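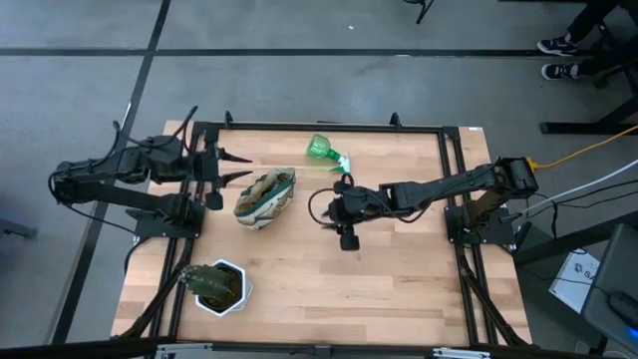
Ballgate Robotics Club: the two-arm bench

The club meets on Tuesday evenings and has three projects on the go this term. The one on this page is the two-arm bench, known to members as Usetari after the name somebody typed into the project folder on the first night. It stuck, and it is now on the entry form as well.

The task for this year's Bornar Student Challenge is called Tidy Table. A team sets out household objects on a table and its robot has to put them where they belong. The objects are not known until the morning of the event, so we practise with whatever can be found at home.

Each team gets 100 points to start with and loses some for every drop, every touch on the rail and every time a person has to step in. Our best practice score before the March heat was 62. At the heat itself we scored 51, which was enough to go through.

The bench

The arms hang from a black aluminium extrusion frame that goes round the table. Last year they were bolted to the table top and got in each other's way every time one of them reached across. Mounting them at the sides gave us the middle of the table back.

Both arms are black and both end in a two-finger gripper with a small camera underneath. The fingers come to a point. This is good for laces and handles and less good for anything smooth and round.

Cables are the job we never finish. The black ones are left in loops so that the arms can reach the full width of the table. Before each session one person moves both arms slowly through their whole range by hand and watches for anything pulling tight.

The practice objects

Shoe: a worn trainer, beige and white with some green and teal on it. It starts on its side between the two grippers. One arm holds the shoe and the other turns it upright. The rules allow either arm to go first and we have had better results starting with the left.

Spray bottle: green plastic, with a white and green trigger. It is laid down near the far side of the table and has to finish standing up. The trigger end makes it awkward, and the program is told to take hold of the body.

Cactus: an artificial one in a white hexagonal pot. It stays where it is and must not be knocked. We put it near the left-hand rail on purpose, under the base of the left arm, so that careless moves cost points in practice as they would on the day.

How a session runs

Driving comes first. Two members work the arms by remote control, one each, and every run is recorded. The recordings are used to train the program, which then tries the same job without a driver. We had 80 good recordings of the shoe by the end of half term. The bottle has fewer and it shows.

After that the program has its turn. Members stand back from the table and one person keeps a hand near the stop button. Runs are marked on paper with the same sheet the judges use.

The last part of the evening is for repairs. Screws in the gripper fingers work loose and are checked every week. New members usually begin with this, as it is the quickest way to learn how an arm goes together.

What is still to do

The shoe task is nearly ready for the final. The bottle task is not. We want to try softer tips on the fingers, and Maluleke, the other bench team in the club, have offered us the rubber pads left over from their own build.

We also need more kinds of shoe. So far every recording has been made with the same one, and the program may do badly with a boot or a sandal. If you have an odd shoe at home, please bring it along. It should be clean and it may not come back in the same condition.

Joining

The club is open to all years and no experience is needed. Members share the driving, and everyone gets a go at it in their first month. Come at half past four and wear shoes that cover your toes.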